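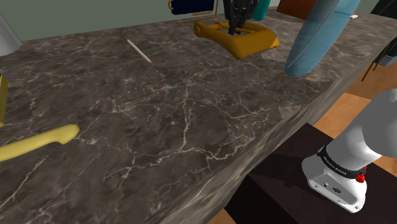

4.2 Stated preference and the price of worktops

The claim that buyers pay more for a home with a stone worktop is repeated so often in the trade press that it is rarely checked. We are not convinced by it. Of the 3,783 sale records in the Jurkside set, most mention the kitchen somewhere in the agent's text, but the word "marble" is used so freely that it tells us little about what was fitted. Agents wrote it of real stone, of printed surfaces and, in a few listings, of floor tiles in another room.

Figure 3 plots sale price against worktop type once floor area and street have been taken into account. The gap between stone and other surfaces shrinks to almost nothing. What remains could easily come from the age of the kitchen as a whole — a seller who has replaced the worktop has often replaced the boiler too, and our records do not separate the two.

The Daris survey, which is usually quoted on the other side, asked 900 households what they would pay for a stone surface. It did not ask what they had paid. Only 63 of those households had bought a home in the previous ten years, and their answers were lower than the rest. The survey's authors put this down to poor memory. A simpler reading is that people who have had to find the money are more careful with it.

We also tried the Folta index, which scores kitchens for "finish". Two of us scored the same listings in September and agreed less often than we had hoped, mainly on the middle grades. We have left the index out of the main model and report it only in the appendix.

Figure 3. Adjusted sale price by worktop type, Jurkside records. Bars show the middle half of sales.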